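Rirkness Forum > Hardware > Grippers and end effectors
Thread: Hand-held grippers, stiff fingers or soft ones?

joris_michiels
We have been comparing two sets of fingers on our hand-held grippers, the stiff black pointed ones and the softer rubbery ones from Wusley. The job is the same for both: pick up a garment, carry it to the lockers, work the latch. So far the stiff ones are better on thin cloth and worse on metal. I'd like to hear from anyone who has run both for longer than we have. 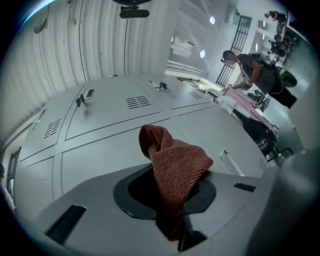

Wrist camera choice matters as much as the fingers, in my view. We went with the very wide lens and I would do it again, even with the bending at the edges. With a waffle-weave cloth held up right in front of the gripper you still get the locker doors behind it, vents and keys included, so the policy has something to work from when the item blocks the middle. With the 90 degree lens we had in March it would have been cloth and not much else.

tripathi_fan
I don't agree about the lens. The doors bow so much that you spend your time on calibration. We tried one and went back to 90 degrees after 2 weeks. Tracking was steadier and the files were smaller.

joris_michiels
Fair enough, but were you handling cloth or boxes? With boxes I might say the same.

tripathi_fan
Boxes, mostly. Some cable work.

lcarvalho
Laurinda Carvalho here, I look after the Mevumby controller side. Our last batch was 981 takes, split between both finger types. Soft fingers slipped less on small metal parts. They also wore down at the tips, and we changed them after roughly 10 hours of use. Stiff ones never needed changing but they do mark painted surfaces.

For tracking we use a marker cube on each gripper and an overhead view from the head. It works well until one arm crosses the other — then you lose a cube and have to throw the take away or patch it by hand.
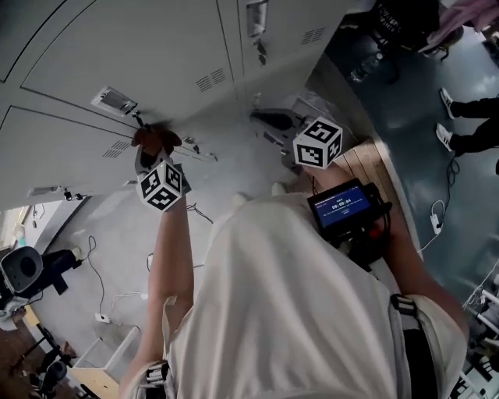

Do you need a separate controller for each hand?
One controller will run both, as long as the two grippers share a clock. Set the clock first, then pair left and right in that order. If you pair them the other way round the Mevumby swaps the channels and you only find out when you play the take back.

wusley_owner
That swap was fixed in the spring update, I thought?

lcarvalho
Fixed for the newer boards. Ours are the old ones and still do it.

tripathi_fan
Back to fingers. Has anyone put soft pads on the stiff ones? Seems a cheap way to get both.

joris_michiels
Tried it with stick-on pads. They held for a morning and then started to turn at the corners. A proper moulded sleeve might do better but I haven't found one that fits.

wusley_owner
I've got a spare pair of sleeves for the narrow fingers. Send me the width at the tip and I'll measure them tonight.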